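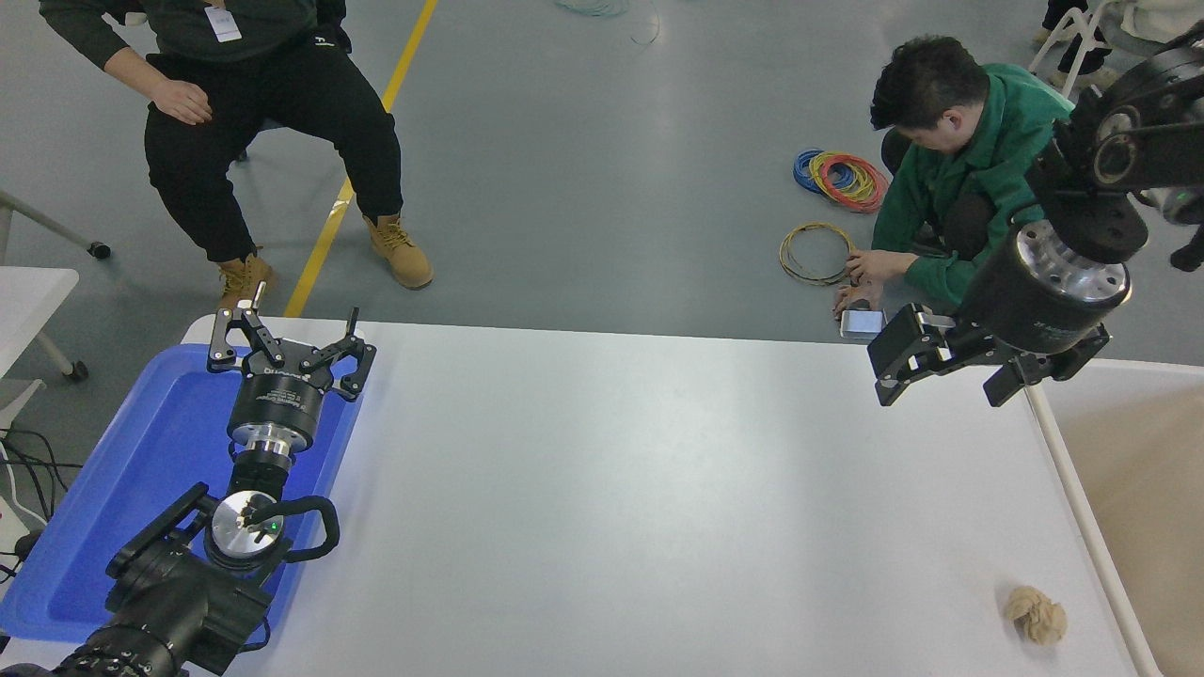 Rope Toys: Frequently Asked Questions

We get a lot of mail about knotted rope toys, most of it from people who have just read something alarming or something too good to be true. The answers below are our own. Nununent sells pet supplies, so weigh them accordingly.

Does a rope ball clean a dog's teeth?

We doubt it does much. The packaging on plenty of rope toys says the fibers work "like floss." Flossing means getting a strand between two teeth and moving it on purpose, and a dog chewing a ball of cord is doing neither in any reliable way. Some loose gunk may come off the front teeth. If your vet says your dog needs dental care, a ball of twisted cord isn't it.

Is plain beige better than dyed?

Plain cord is usually sold as "natural," which can mean almost anything. Undyed cotton has no dye to run, and that's a fair point in its favor on a light carpet. It also shows every bit of dirt. We wouldn't pay extra for the color alone.

The label says 100 percent cotton. Should I believe it?

Maybe. Check whether the claim covers the whole toy or only the outer cord. Some balls are wound over a core of something else, and the label can be vague about it. The Pravar listing on our site used to say "all natural fiber" and we took that line down when the supplier couldn't tell us what was in the middle. We're still waiting.

Are rope toys safe to leave out all day?

No, whatever the card on the toy says. Strands come loose, and a swallowed strand can cause serious trouble in the gut. Put the ball away when you stop playing. If you think your dog has swallowed cord, call your vet and don't pull on anything you can see at either end.

What size should I buy?

Too big to fit behind the back teeth. Weight charts are a rough guide at best, and a narrow-faced dog and a flat-faced dog on the same line of the chart need different things. We stock 2 sizes of the Ziółkowski ball and the small one is too small for most adult dogs, even though it outsells the large.

Can I wash it?

Yes. Hand wash in warm water with a little plain soap, rinse until the water runs clear, then squeeze and hang it up. A tight knot holds water for ages, so give it at least 16 hours somewhere with moving air and feel the middle before you hand it back. People recommend microwaving damp toys to kill germs. We don't. Cord can scorch, and a core you know nothing about can do worse.

The dishwasher, then?

Top rack, no detergent pods, if you must. The Fillport ball came through ours looking like a mop. It was still in one piece, but we wouldn't have sold it that way.

When is it finished?

Sooner than you'd like. Loose ends can be trimmed short once or twice. When a knot slips or you can see into the center, throw it out. Retying a chewed ball is a nice idea that leaves you with a ball of weak cord.

Do you sell an "indestructible" one?

We don't use that word on rope. If a dog can chew it, a dog can take it apart, and the ones who write to us generally have.

Can I return a toy my dog has ignored?

Yes, if it's unchewed and clean. Send it back with the order slip. Postage is on you unless we shipped the wrong thing.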